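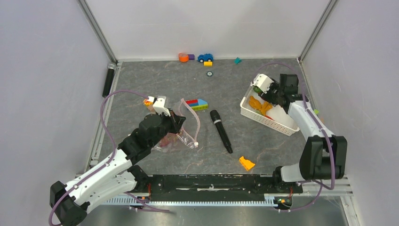

一、报告范围

本报告为Flova项目九月份的阶段进展说明，提交对象为资助方项目管理处。Flova项目的任务是对Skisano流域上游的小型地下水观测网进行改造，建立连续的水位与电导率记录，并为下游取水许可的复核提供数据基础。上一阶段报告中已说明的钻孔选址和土地使用手续，本报告不再重复。

二、观测井施工与设备安装

计划内的41口观测井全部完成洗井，洗井后按规程静置，再行测定静水位。其中2口位于河漫滩低洼处，洗井出水含砂量偏高，已更换滤水管并重新填砾，复测含砂量低于合同限值。井口保护装置统一采用带锁钢制套管，基座高出地面，周边做散水坡。

压力式水位计按每小时一次的间隔记录，电导率探头的记录间隔相同。气压补偿采用设在Hauksdóttir站的独立气压记录，山谷两侧高差对补偿结果的影响已在数据处理程序中按高程修正。

三、数据质量

本阶段数据到报率为98%。缺失部分集中在北侧支沟，原因是信号覆盖不足，数据仍保存在记录仪内，待下次巡检时人工读取后补入数据库。人工测绳读数与自动记录的偏差在允许范围之内，未发现持续性漂移。

电导率数据存在两类问题。第一类是探头表面结垢造成的缓慢下降，清洗后可恢复，相应时段按前后两次标定值作线性订正。第二类是降雨后出现的短时突变，目前尚不能判定是地表水沿井壁渗入，还是浅层含水层的真实响应。在原因查明之前，这类数据保留原值并加注标记，不参与月均值计算。

四、水文地质模型

概念模型已更新一版。根据新增钻孔岩性资料，原先划为统一含水层的砂砾石层改为上下两层，中间为不连续的粉质黏土。分层之后，稳态模型对中游段水位的拟合明显改善，上游山前地带仍有系统性偏高，初步判断与侧向补给量取值过大有关。下阶段将利用枯水期数据重新率定补给参数，再转入非稳态计算。

模型边界仍采用Mendell断裂作为西侧隔水边界。该断裂的隔水性质缺少直接证据，拟在断裂两侧各选一口井开展对比抽水试验，试验方案随本报告附件三提交。

五、经费执行

本阶段支出以钻探尾款和仪器采购为主，实验室水样分析费用低于预算。因更换滤水管产生的费用由施工单位按合同承担，不计入项目支出。抽水试验所需的水泵租赁费未列入原预算，申请从分析费结余中调剂，调剂金额见附件四。

六、进度与待定事项

总体进度较原计划滞后近2周，主要受井口套管到货推迟影响，不影响最终成果的提交期限。需资助方答复的事项如下：

1. 经费调剂申请是否批准。
2. 对比抽水试验的排水去向。现有方案为排入下游灌渠，需取得渠道管理单位的书面同意。
3. 原始数据的公开范围。项目组建议公开日均值，小时值按申请提供。

下阶段工作自枯水期巡检开始，先完成北侧支沟记录仪的数据读取和电导率探头标定，再进行抽水试验。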